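Collecting grasps with one length of chipboard

2024-09-13

We are on the third batch of recordings for the furniture handling work, and I have had several emails asking what we do all day, so I'm writing it down.

The project is called Divora. The aim is a policy that can pick up, turn and pass over long flat panel parts, the sort of thing that comes in a flat pack. We teach it by example. One of us drives the arms, the cameras and joint positions are recorded, and each recording that passes a check goes into the training set. The target for panel parts is 1000 episodes. As of this morning we have 579.

Long thin boards are awkward. If you hold one near the end, a small error in the angle at the fingers becomes a large error at the far end. The learning system has to see plenty of grasps that are slightly off, followed by the correction, or it will never learn to correct. For the first batch I drove as neatly as I could and threw away anything untidy. That was a mistake and it cost us most of a fortnight in September.
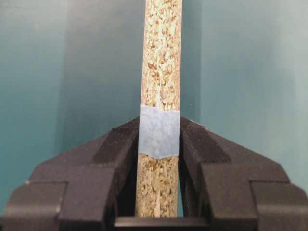

Wrist view, board held on edge just under the tape.

The blue tape is a landmark. Raw chipboard looks much the same wherever you look along it, and in the wrist view the model had very little to tell it how far along the board it was. A band of tape gives it something to go on. The obvious worry is that it learns to look for tape and nothing else, so part of the final set will be recorded on bare boards. I have not decided how large a part. Ambros Widmer would like half. I think that is too many, given how slow the bare ones are to drive.

An episode starts with the board wherever the last one left it, plus a nudge by hand. I used to set it back to a marked line each time. The policy trained on those recordings did well when the board was on the line and badly when it was a thumb's width off, so the line went.

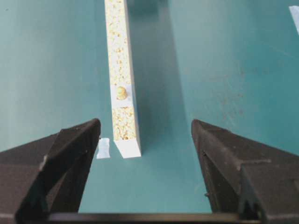
Board lying cut edge up, fingers open at the near end.

Approaches from the end of the board are the ones I find hardest to drive. The fingers have to straddle it with a fair amount of room on both sides, and the wrist camera only gives you a good view of the near part. I go slower here than anywhere else. Going slower makes for longer episodes with a lot of near-identical images in them, and we thin those out afterwards with a script that drops steps where the arm has hardly moved. The script is crude. It also dropped the pauses before closing the grip, and those turned out to matter, so now it leaves the last few moments before contact alone.

The other thing that changed between batches is the labelling. At first each episode had one label, good or bad. Leonie Lanz pointed out that a bad handover with a good pick-up in front of it still has a good pick-up in it. We now cut each recording into 3 parts (approach, hold, hand over) and score them separately. It takes longer, and I grumbled about it for a few days, but we recovered some 16 usable approaches from recordings I had written off.

Besides the wrist cameras there is a fixed one looking across the workspace. I check it first when reviewing, as it shows the board and both arms at once and you can usually see straight away why a grasp went wrong.

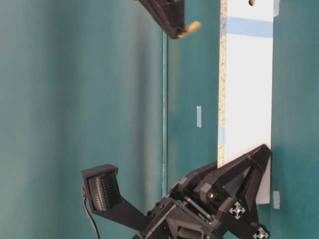 Fixed camera, with one gripper above and the other down by the foot of the board.

With two arms, timing is most of the job. The driver has to leave one hand still while the other comes in, and people don't like keeping a hand still. You can see it in the joint traces as a slow drift. I have asked everyone to rest their elbow on the bench.

Things I check before a session:

Tape is still stuck down at the edges.
Clocks on all the cameras agree.
Nothing is pulling on the sensor cable.
Disk has room for the whole session.

I skipped the last one once and lost an afternoon.

After the panel parts we go on to drawer fronts, which are shorter and should be easier on everyone. Before that I want to train on what we have and see where it fails, so that the remaining episodes can go where they are needed. It may be that we have far too many holds and not enough approaches.

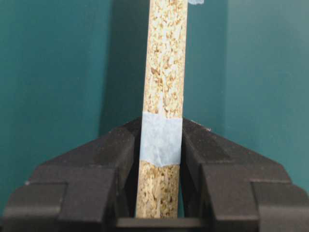 Leonie Lanz
On the bare boards, could you take the tape off gradually instead of all at once? Narrower bands first, then one on the far end only, then none. We did that at Drornness with painted marks on pipe and the jump at the end was much smaller. It also means you don't have to settle the argument about half before you start. One more thing, please keep the rejected holds. I'd like them for the slip detector even if they are no use to you.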